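Course handout, Unit 6: Automation on the packing floor
Revised Jul 9, 2023

Reading for this unit: the Odeck case file, sections on station layout and job grading. Bring the layout sheet to class.

1. Background

Odeck packs small molded parts for the furniture trade. Before the change, each packing station had one operator who took parts from a tray, checked them by eye, placed them in a divided carton and closed the carton. The target was 1,425 parts per shift. Operators rotated between stations every 2 hours, mainly to limit wrist strain.

The company bought two arm cells from Clukus. Each cell has a single arm with a two-finger gripper and a camera mounted near the wrist. The cell does the picking and placing. Checking, carton supply and closing stayed with people.

2. What was automated

A job is a bundle of tasks, and automation usually takes some of them and leaves the others. At Odeck the split was as follows.

Moved to the cell: lifting the part, moving it to the carton, releasing it.
Stayed with the operator: loading trays, rejecting bad parts, clearing stops, changing cartons.
New: starting and ending a run, choosing the part program, logging each stop with a cause code.

The new tasks take little time on paper. In the first weeks they took most of the operator's attention. A stop can come at any moment, and the operator has to be near enough to respond. Time studies that count only hands-on minutes will miss this. Use the term "attention load" for it in your written work.

3. Preparing the cell in simulation

The pick motions were first worked out in Paisan, a simulation package, before any hardware reached the floor. The integrator ran 2,000 trial picks with varied part positions and lighting. Simulation is cheap and safe, and it lets the gripper approach be changed many times in a day. Its limits are also known. Friction, part wear, dust and tray damage are hard to model well, and a pick that works in the model still has to be proved on the real line.

Operators were not shown the simulation until August, after the approach angles had been fixed. Several then pointed out that parts often sit tilted against the tray wall, a case that had not been included. Adding it late meant a second round of setup and a delay in handover. In class we will discuss at what stage floor staff should see the model, and what they need in order to read it.

4. Effects on the people at the station

Pace. The cell sets the rhythm of the station. Operators can pause it, but each pause is logged. Some reported that they stopped pausing for small problems and fixed them while the arm was moving toward its next pick. The guard was later changed so that reaching in stops the cell.

Skill. Hand speed matters less. Fault finding matters more. The Mindivico training module covers the menus and the restart sequence but gives little practice in telling a gripper fault from a camera fault. Operators learned that from one another.

Grading. The old pay grade was tied to output per person. With one operator covering two cells the measure no longer fits, and the case file shows the grade left unchanged through the first contract period.

5. Written task

Choose one task from the list in section 2. Describe how it was done before and after the change, who decides when it is done, and what record is kept. Two pages, single spaced. Submit with your marked layout sheet.
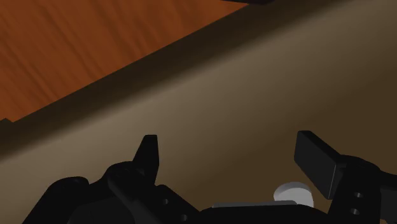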